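Gindari Inter-School Strategy Games Challenge: Notes from the Final Round

13 Jun 2023

The Gindari Inter-School Strategy Games Challenge concluded last weekend, and I was pleased to attend the final round as a guest of the organizers. The competition invites middle and high school students to plan and carry out a simulated relief operation on a shared digital map. A total of 1,284 students registered this year, compared with 893 at the previous edition.

Each team of four is assigned a fictional coastline, a limited supply budget and a set of changing weather reports. Points are awarded for the number of households reached and for the quality of the written log that each team must keep. The log carries more weight than many parents expect. My daughter's school placed well on the map in its first year of entry and lost its position entirely on paperwork.

Twenty-eight teams advanced to the final, which was divided into a morning and an afternoon session. The software, supplied by Sturkeo, was updated after the qualifying rounds so that teams could view their supply routes and their messages on one screen. Students I spoke with welcomed the change, although several felt that the practice version should have been updated at the same time.

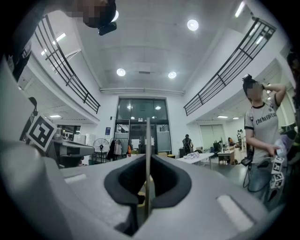 The afternoon session was the more demanding of the two. Teams were informed, with little notice, that their main harbor had closed – a decision that required them to move all supplies inland. Okness Middle School responded quickly and held first place for most of the session. Masilela High School overtook it in the last stage and finished with 1,579 points.

Parents considering the program should note that preparation takes place largely outside school hours. Our own school held two practice meetings a week during the spring term. Teams may enter without a teacher adviser, but an adult must be present at every qualifying round. Registration for the next edition opens in July, and entry forms are to be submitted by the school.

Recent Posts
Choosing an After-School Program: Questions to Ask
A Family Visit to the Okness Maritime Museum
Screen Time During Exam Season

Comments

mapleandtwo: Is there a separate division for sixth graders? My son is interested but has not played anything like this.

quietharbor: Our team was caught by the log requirement too. They have already started practicing for next year.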